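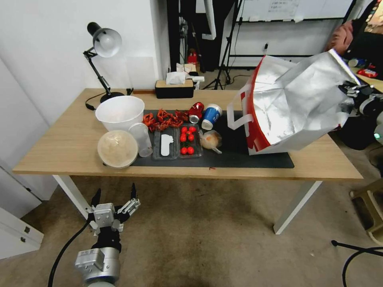
1/ Budget for the second bimanual cell is due to Radunthorpe on June 26, 2025. Posting the line items here so that people pricing a similar setup can check my numbers. Task family is takeout handling: trays, lidded containers, cups, insulated bags.

2/ Arms are quoted separately and I won't repeat that. What I got wrong on the first cell was everything under the arms line. I planned it as petty cash. It came to $1,448 before any spare parts.

3/ Fingertips. We order in packs and go through them faster than the Clukthorpe quote assumed. Foil-lined bags are the worst for wear, going by our replacement log. New plan: 38 pairs for the year, bought in one order.

4/ Table. Fixed height, metal legs, dark mat on top. The mat costs little and gives light-colored containers some contrast. Clear plastic is still a problem on any mat. I have not found a purchase that fixes it.

5/ Props are consumables. Clear trays crack, lids warp, paper cups last a few days. I now carry them as a monthly line at $124 including food. Real food stays in the budget. Replica tomatoes from Piątek were the wrong weight and rolled differently.

6/ Insulated bag: buy 3 of the same model, same handle. We bought singles from whatever was in stock and lost time every time the handle stiffness changed.

7/ Cable management deserves its own line. Sleeves, floor covers, longer power leads. Measure with both arms at full reach, then order. I measured at rest and reordered in November.

8/ Service contract: Trultura wants a flat annual fee with grippers excluded. Imre Kerekes asked them for a price with grippers included. Still waiting. If it comes in above the cost of one spare gripper, we keep the spare on the shelf and skip the add-on.

9/ Open question for anyone running two cells: do you share one spare gripper between them or hold one for each?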